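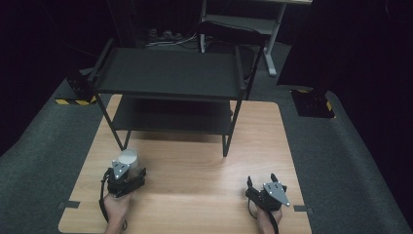
Two-tier black metal shelf on a wooden tabletop

Humphreys Canvass Kit, Campaign Office Edition
Sold by Plinberg Election Supply

Overview

The Humphreys Canvass Kit holds the paper side of a door-to-door campaign for one ward, town or legislative district. It is packed for local races with a small paid staff or none. The kit covers walk lists, contact cards, yard sign requests, absentee ballot reminders and the end-of-shift tally.

Each kit handles up to 3,000 doors. Larger districts can order a second kit and split it by precinct. The forms are numbered so that two kits can be used in the same office without duplicate sheets.

What comes in the box

244 walk list sheets, pre-punched, 13 doors to a sheet
Contact cards in English and Spanish
Yard sign request pads with a carbon copy for the driver
Turf folders with a map pocket
Daily tally forms
Issue cards, blank on one side for the candidate's own text
Pencils and clip bands

Walk list sheets have columns for street number, voter name, support score, top issue and follow-up. The support score runs from 1 to 5, and the key is printed at the bottom of every sheet. If your campaign uses a different scale, order the blank-key version at the same price.

Clipboards are not included. Any letter-size clipboard fits. Refill sheets are sold separately.

Data entry

The column order matches the import template in Hilari, so a typist can go straight across the row. Other voter file programs can be used with the spreadsheet template on our downloads page. Plinberg does not supply voter lists. Get these from your county election office or your state party, and check the rules on who may use them and for what purpose.

Disclaimer line

Contact cards and issue cards have a space at the foot for the "Paid for by" line. We print it free if the wording is sent with the order. Rules differ by state and by office, and the campaign is responsible for the wording. Cards printed with a disclaimer cannot be returned.

Changes in the current edition

The tally form now has a separate line for "moved" and "refused," which used to be one box. The map pocket was made wider in March after several customers asked for room for a folded precinct map. The older turf folders still fit the carton, and refills work with both.

Customer comments

"We ran a school board race and a city council race off the same kit. The carbon pads saved us a lot of calls about signs. I would like a darker line between rows." Chantal Dufour, campaign manager

"Sheets held up fine. The pencils are short. Shipping took longer than I was quoted, but they refunded the difference." Keegan MacDonald, field organizer

"Good for a first-time candidate. We had leftover Spanish cards and ran out of English ones, so ask for the mix you need." Arlindo Fagundes

Ordering

The card mix can be changed at checkout. Unopened kits may be returned within 2 weeks of delivery. Campaign accounts need a treasurer's name and a mailing address for the invoice. For split shipments or state party orders, contact Sandra Sowerby in the sales office.

Page updated Saturday, April 15, 2023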